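Planner picks a good grasp, but the arm goes to a slightly wrong place. Calibration or perception?
Majimbun Community Help > Manipulation > Calibration and planning

Hello all. I have a toy kitchen setup with one arm and a parallel gripper. The tasks are simple: pick the metal bowl or pot, pick the spatula, put things on the yellow cloth. My grasp pose comes from a segmentation model and then goes to the Foririx planner.
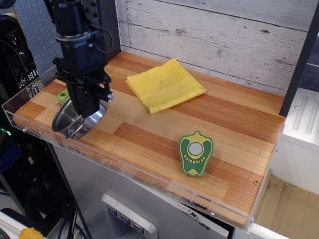
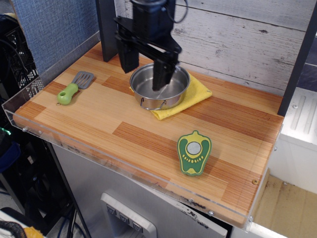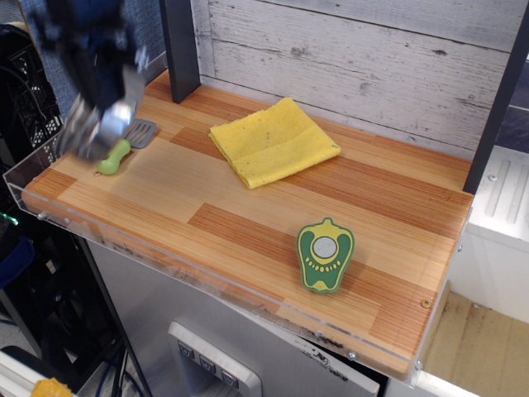
Bowl, pot on the cloth, and spatula

Posted by Slamet Lau
Tags: hand-eye, grasp pose, depth, Foririx

The problem is the following. For the spatula and for the green pepper, the pose in the viewer looks right and the fingers arrive where I expect. For the metal object the pose jumps between two cycles even when I touch nothing. Sometimes the target is inside the wall of the bowl, sometimes it is deeper than the table. The planner then reports "goal in collision" or, worse, it accepts the goal.

What I tried until now:
Hand-eye calibration again on Saturday, with 53 poses. The residual is small and it did not change the behavior.
Lower speed. No difference.
I logged 961 grasp proposals with their depth patches. On the metal object many patches have holes in the middle.

My configuration has the depth filter on default and the collision margin on default. The camera driver is the one which comes with Meltulgate. Should I look at the calibration more, or is the perception guilty? I would like to not retrain the model if it is possible.

fonwood_dev
It is perception. If your calibration was bad, the spatula would be wrong also, and by a similar amount in the same part of the table. You already did this test without noticing.

Polished steel gives very poor depth. The inside of the bowl reflects the wall and the gripper, so the sensor either returns nothing or returns a point which is below the table. After that the default filter fills the hole from its neighbors, and your grasp is computed on points that do not exist.

I would do it in this order:
Turn off hole filling and look at the raw cloud for one minute.
Fit the table plane once at startup, and throw away every point under it.
For the metal class, do not use the depth inside the mask. Use only the rim. Fit a circle to the rim in the color image, take the height from a fixed value that you measure with a ruler, and put one finger inside the rim and one outside.
Keep the last 400 ms of poses and take the median before you send the goal. Please send it one time and do not update it during the descent.

The last point was the biggest improvement for us. We had the same jumping and the planner was replanning on every new frame.

One more thing. When the pot stands on the cloth, its height is not the table height. You need an offset there, or your fixed value will be wrong by the thickness of the folded cloth.

k_arne
try to increase max planning iterations to 3,000, it fixed my collision errors

Slamet Lau (original poster)
Thank you both. I tried the iterations first because it is only one line. The planner takes longer to say no, but the answer is the same.

The table plane and the rim fit I did yesterday evening. The target does not go under the table anymore. With the bowl directly on the wood the pose is stable now. With the cloth it is still a little high, because I wrote the offset as a constant and the cloth is not folded the same every time. I think I will read the height from the cloth itself, its depth is clean.

One question is still open for me: when the bowl is tilted, the rim is an ellipse and my circle fit gives a center which is shifted to one side. Do you fit the ellipse directly, or do you project the mask to the table plane first?

fonwood_dev
Ellipse directly, with RANSAC on the edge points. Remove the points that are near the gripper mask before the fit, otherwise the black fingers pull it.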